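Robot club takes third place with an arm that sorts buttons

A STUDENT robotics club in Pretby has come third in the regional Kemine Cup, which is two places better than last year and 19 better than the year its entry caught on its own tablecloth.

The club, which meets at the El Khatib Centre on winter evenings, was given 48 hours to teach a robotic arm to sort 1000 coat buttons into trays. The arm managed most of the large ones. The small ones are still being found.

Judges praised the team's "calm approach to setbacks", a phrase members have since written on the lid of the toolbox.

The prize is a voucher from parts supplier Itico, which the club intends to spend on motors. A rival motion in favour of a better kettle was defeated by 3 votes and may be brought back in the spring.

Next on the list is the November open evening, when visitors will be invited to bring a small object from home and see whether the arm can pick it up. The club asks that nothing be valuable, sticky or alive.

New members aged 14 and over are welcome from 6pm. No experience is needed, though a willingness to look for buttons would be useful.

Cable tidying is the club's other project for the term, after the judges took off marks for neatness and put the word "wiring" in their notes twice. Members have been told to route everything properly before the open evening. There are three white cable ties on the aluminium rail so far, their loops still standing open, while a USB lead hangs from the arm with its plug in mid-air. Marks for neatness will be awarded again next year.

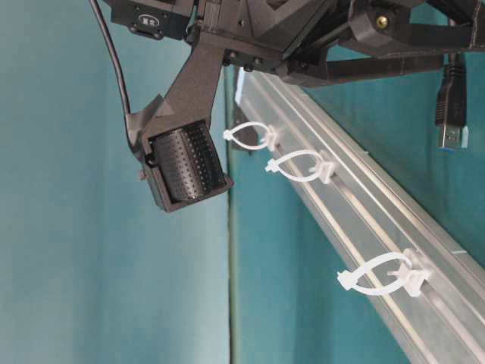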